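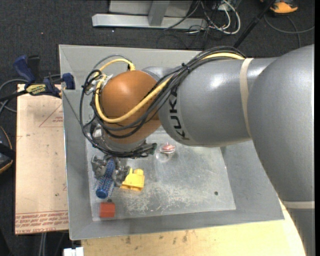

我对“杂物要分类”这句话一直不太信。六月份我还认真信过一阵，买盒子、贴标签、在柜门里面贴了张表，到现在那张表还贴着，表上写的东西跟柜子里的东西已经没什么关系了。所以最近又有人在留言里劝我试试新的收纳系统，我第一反应是往后退。我现在偏向的办法土得多，就是一口敞口的大箱子，灰色金属板做的，什么都往里放，黄色的块状东西也好，那种蓝色圆柱形、一身毛刺还带浅色小点、像刷子的玩意儿也好，都在一个地方，低头就找。难看是难看。可是一蓝一黄搁在灰底子上，一眼就认得出来，这一点我那些半透明的分格盒从来没做到过。

先说六月买的那套。牌子叫Pleter，九格的抽屉盒，166块，页面上写的是“让每样小东西都有自己的家”。我看到这种话本来就该警惕的。格子一样大，可是家里的小东西偏偏没有一样大的。电池放进去空一大半，卷尺放进去抽屉关不上，得斜着塞，斜着塞以后拉出来又卡住。说明书建议“按使用频率由上至下排列”，我照做了，结果最常用的剪刀比抽屉长，第一天就住到外面去了，一直没回来。

标签的事也要讲一下。我给每一格都写了名字，写到后面词穷，有一格叫“其他”，还有一格叫“其他（小）”。我不知道那些晒收纳照片的人是怎么做到没有“其他”的。要么他们家真的没有乱七八糟的东西，要么拍照之前都扒拉到床底下去了，我比较相信后一种。

后来换过一次，Vendo的软布筐，两个一套。布筐的好处是轻，坏处也是轻，往里丢重一点的东西它就歪，歪了就往外吐。有一个放了工具，底下很快磨出毛边。评论区里一大片五星，点进去看，多半是“刚收到，还没用，看着不错”。还没用的评价凭什么算评价，我到现在没想通。我自己那条是用了之后才写的，给了两星，客服来问我能不能改，说可以返我一点红包。我没改。

所以我才会开始看金属箱子。

看的过程也不顺。搜“铁皮箱”出来一堆做旧的，箱身印着外文字母和假邮戳，边角故意磨掉漆，价钱翻上去。我要的是装东西的箱子，他卖的是“工业风”。真正车间里用的那种反倒要去翻卖周转箱、料箱的店，照片拍得很随便，标题又长又乱，规格表里一堆缩写，问客服要内尺寸，客服发来的是外尺寸。再问，就发一个笑脸。有一家标的牌子是Wiegand，我查来查去也没查清楚跟这家店到底什么关系，店铺首页写着“德系品质”，四个字，再往下一句解释都没有。德系是什么系？板厚多少，边有没有折过，焊缝磨不磨，这些他倒是不写。

我最后看中金属箱子的地方，说来也都是些不起眼的：

一是硬。东西丢进去，壁不会跟着变形，旁边的柜子也就不用跟着挪。布筐装满以后会胖出来一圈，你给它留的位置就不够了。

二是灰。我以前很烦灰色，觉得像办公室。但是杂物本来就花，螺丝刀柄是红的绿的，海绵是黄的，刷子是蓝的，底子要是再来个木纹或者碎花，眼睛根本没处落。我拿白箱子比过，白箱子脏得快，擦起来没完。

三是敞口。有盖子的箱子，盖子上面一定会放东西，放了东西就不想开，不想开就等于没有这个箱子。这条是我的血泪经验，阳台上现在还有一只带盖的，我连里面是什么都说不准了。

话说回来，我也不是说一口大箱子就万事大吉。推荐这种办法的人也常常说得太满。有篇文章写“丢进去就好，大脑自然会记得”，我的大脑就不记得。小东西会往底下沉，回形针、垫片、耳机塞，沉下去就等于扔了。沉下去的东西我现在用一只旧饭盒装，饭盒再放在箱子里，严格说这又是在分类了，我承认。还有一样，刷子这类带毛的，跟硬东西混在一起时间长了毛会压倒，洗瓶子的那种尤其明显，一边倒了以后转着刷总有一面刷不到。所以带毛的我尽量放最上面，或者靠着箱壁竖起来。竖不竖得住看运气。

还有声音。金属板的箱子，晚上往里丢一把扳手，整层楼都听得见。有卖家配一种底垫，叫Fluleo静音垫，介绍里说“有效吸收冲击”。我买了，厚度跟一张桌布差不多，吸收了什么我没听出来。气味倒是有的，晾了很久才散。后来我把它剪开垫花盆去了，箱底铺的是一块旧毛巾，免费，效果我觉得更好，就是会起毛球，沾得到处都是。

边缘也得当心。便宜箱子的上沿有的没有折边，手伸进去拿东西，出来的时候手背上一道白印，运气不好就是红印。买的时候一定要让卖家拍上沿的近照，他要是只肯拍正面，就换一家。四个角也要看，我退过一只，角上有一点没磨平，平时看不见，抱起来的时候刚好顶在小臂那里。退货运费还是我出的，理由是“不影响使用”。

尺寸我不想给建议。网上那些“三口之家推荐尺寸”我都看过，没有一个说得出是怎么算的。我的笨办法是先把要放进去的东西堆在地上，拿几本书围一圈，围得住的大小就是箱子的大小，再往深里加一点。深也不能太深，胳膊够不到底的话，底下那层就白给了。

今天是2022年10月31日，那套Pleter我挂到二手平台上已经有一阵了，问的人不少，都是问能不能包邮。抽屉里那些标签我没撕，撕不干净，胶会留在上面，商品页写的“无痕可移”我也试过了，用吹风机吹、用橄榄油擦，还是有一圈黏的，过两天就粘上灰，黑黑的一个框。谁有真正管用的去胶办法可以留言，风油精就别说了，我试过，满屋子风油精味，胶还在。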